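Sellberg Wall-Side Worktable
Set-Up Guide, Section 3: Placing, Leveling and Clearing the Top

Read this section after the legs are bolted on (Section 2) and before you put any weight on the table. You will need a spirit level, a soft cloth, a pencil and the small wrench from the hardware bag. Two people should move the table. The top can chip at the corners if it is dropped or dragged.

3.1 Choosing the wall

1. Pick a plain, flat stretch of wall with no heater or radiator on it.
2. Check for a wall outlet. The table works best when the outlet is above the top and within easy reach, so that cords do not have to come up from underneath.
3. Wipe the wall down to the baseboard. Grit caught between the wall and the back edge will mark both.
4. Measure the floor space and add 20 mm at each end. The leg feet stick out slightly past the top.

Note: If the wall has a thick baseboard, fit the two Skindside spacers to the back legs first. Without them the feet meet the baseboard before the top meets the wall.

3.2 Setting the table in place

1. Lift the table from both ends and set it down a hand's width from the wall.
2. Slide a folded blanket under the back feet and ease the table toward the wall.
3. Stop when the back edge touches along its full length. Sight along the line where the wall meets the top. It should be straight.
4. Pull the blanket out from one end while the second person takes the weight.
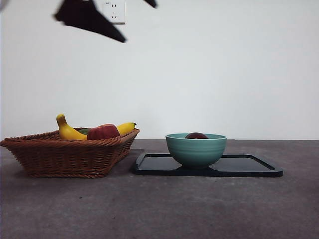

5. If there is a gap at one end only, the wall is probably out of true. Do not force the table. Close the gap with the foam strip supplied (part 3865), cut to length.

CAUTION: Never run a cord between the back edge and the wall. Pressure on the cord can damage the insulation. Pull plugs out by the body, and keep drinks and wet cloths away from the outlet side of the table.

3.3 Leveling

1. Place the level on the top, parallel to the wall.
2. Turn the front feet by hand until they touch the floor, then use the wrench. One full turn raises the corner slightly more than 1 mm.
3. Turn the level so that it points away from the wall and repeat.
4. Press down on each corner. If the table rocks, lower the foot diagonally opposite the one that lifts.
5. Tighten the lock nuts. Check the level again, as tightening can shift it.

Wayne Hiebert in our service shop suggests leaving the table overnight on a carpeted floor and doing steps 1 to 4 again the next day. Carpet settles under load.

3.4 Clearing and checking the top

1. Take everything off the top, including leftover hardware, packing and tools.
2. Wipe with a damp cloth, working from the wall toward the front. Dry with a second cloth.
3. Look over the surface from above in good light. Speckles and lighter or darker patches belong to the finish and are not faults. A scratch will catch a fingernail.
4. Run a finger along the rim and check for chips or raised spots.

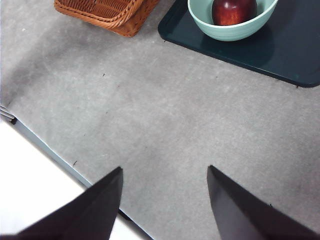

5. Put small metal parts in a tray. Loose pieces left near the rim are easily knocked to the floor, and sharp ones will scratch the top if they are pushed across it.
6. Keep the front third of the top free for working. Store taller items along the wall, clear of the outlet.

Note: Light scratches can be reduced with Msimang surface paste. Test it on the underside first. Do not use scouring powder, steel wool or anything containing acetone.

CAUTION: Do not sit or stand on the table. Do not clamp anything to the rim with bare metal jaws. Use a scrap of wood or thick card on both faces.

3.5 If something is missing or damaged

Write down the part number from the list in Section 1 and contact Sylvie Charbonneau at the parts desk. Have the packing label at hand. Spare feet and foam strips are kept in stock. Replacement tops are made to order.

Go on to Section 4, Fitting the Under-Shelf.

Section last revised September 28, 2019

43 shares | 2 comments

Related guides
Fitting the Under-Shelf
Sellberg Leg Set: Bolts and Torque
Prirnden Drawer Unit: Assembly
Care of Speckled and Matte Tops
Moving a Worktable to Another Room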